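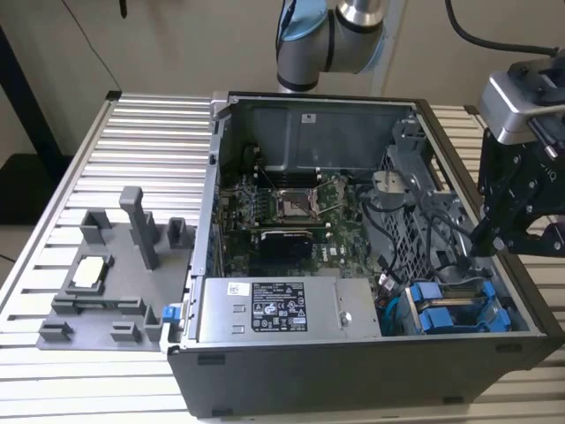 A desktop tower on its side, with the side panel off.

By the time they let Ratree Ruangrit go it was past two in the morning, and the desk sergeant at Siltthorpe, who had been rather short with her at dinnertime, walked her all the way to the front door and held it open.

"You understand it's dropped," he said. "The prosecutor looked it over and there isn't going to be a case."

She said she understood. She had her shoelaces in one hand and her purse in the other, and she could not for the life of her decide which to deal with first.

Mahsa Bakhtiari was waiting across the street in the old green station wagon with the heater going full blast, as it did winter and summer (the knob had come off in December and rolled somewhere under the seat). She leaned over and pushed the passenger door open from the inside and didn't say a word until Ratree had her laces back in, and for Mahsa that was a very long time to be quiet.

"I brought you a roll," she said then. "It's cheese. It was warm when I left Bowen."

Ratree ate it in the parking lot of the closed bank, all of it, and brushed the crumbs off her skirt into her palm and then had nowhere to put them, so she ate those too.

It had been $600, out of the cash box at the church sale. Or $700, depending on which of the ladies you asked, and the young officer had asked them all and written down both. Ratree had been the last one seen with the box. She had carried it to the kitchen herself, the way she had done every fall since her husband died, and set it on top of the refrigerator, and gone home to feed the cat.

"And where was it?" she asked.

"Behind the refrigerator," said Mahsa. "It slid. Pastor got a flashlight and a yardstick."

They drove out along the river with the windows down on account of the heater. There was fog lying in the low fields, and once a deer stood up out of it and looked at them. Ratree thought about the ladies, and about the folding tables, and who would call her first and what on earth she would say back - she had known most of them since their children were small.

"How much was in it?" she said, when they were nearly home.

"I didn't ask," said Mahsa, and reached over to try the heater again with her thumbnail.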